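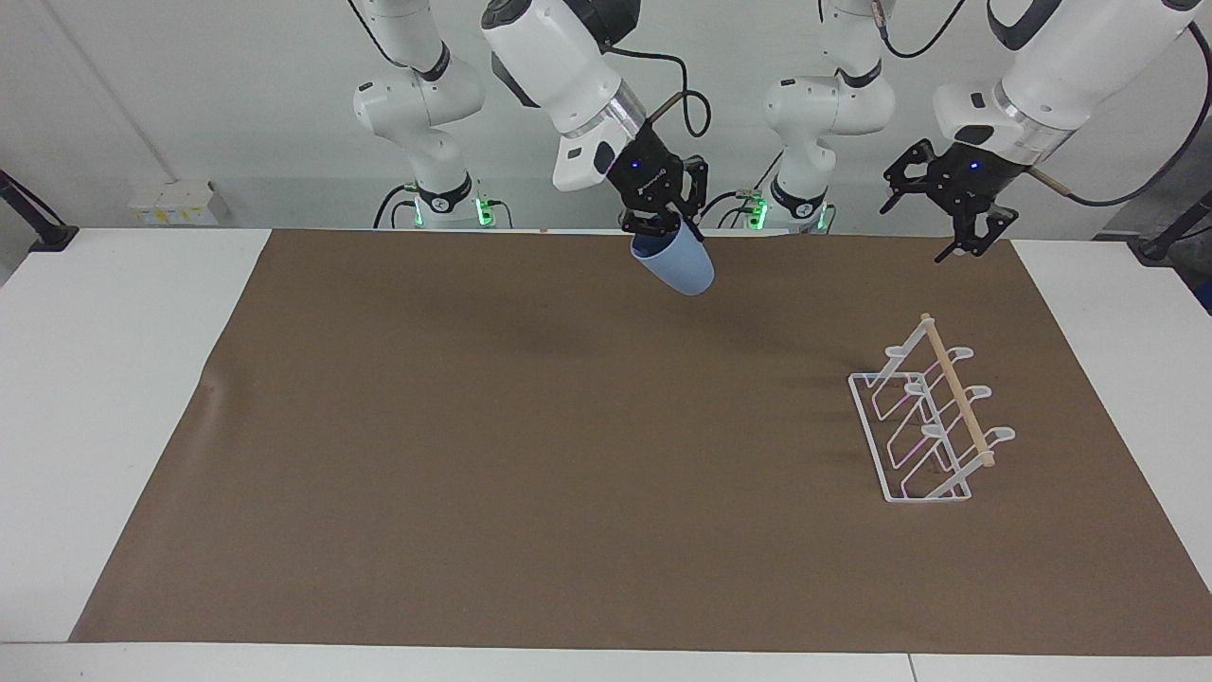
Hellblauer Becher mit dunklerem Innenrand.

Suchbegriff eingeben Suchen

Häufige Fragen zu unserem Geschirr

Schön, dass Sie hergefunden haben! Trinidad Samonte und das Team von Tekau beantworten hier, was uns am Telefon und im Laden am häufigsten gefragt wird (und manches, was uns nur einmal gefragt wurde, aber so nett, dass wir es behalten haben).

Darf die Serie Moon in die Spülmaschine?
Ja, sehr gern sogar. Wir empfehlen ein Schonprogramm und ein mildes Pulver, und stellen Sie die Becher bitte so hinein, dass sie sich nicht berühren. Bei Stücken mit Goldrand bleiben wir altmodisch und spülen von Hand.

Mein Teller hat graue Striche. Ist er verkratzt?
Meistens nicht! Auf matten Glasuren hinterlässt Besteck gern einen feinen Metallabrieb. Etwas Zitronensäure auf einem weichen Tuch, ein wenig Geduld, gut abspülen, und fast immer ist der Teller wieder wie vorher.

Wie lange dauert der Versand?
Was im Lager liegt, ist nach 2 Werktagen unterwegs. Im Juni machen wir Betriebsferien, da bitten wir um etwas Nachsicht. Der Laden in Fendar schickt übrigens nichts selbst, alle Pakete kommen aus Tukeck.

Kann ich einzelne Teile nachkaufen?
Aber ja, dafür sind wir doch da. Auch bei älteren Serien lohnt sich eine Nachricht, am besten mit einem Foto vom Bodenstempel. Kleine Farbunterschiede zwischen zwei Bränden lassen sich leider nicht vermeiden.

Beliefern Sie auch Cafés und Pensionen?
Mit Vergnügen. Ab 300 Stück gibt es einen eigenen Preis, und wir legen Ihnen auf Wunsch vorab Muster bei, damit Sie in Ruhe probieren können, wie der Henkel in der Hand liegt.

Kontakt | Impressum | © Tekau Geschirr | Nach oben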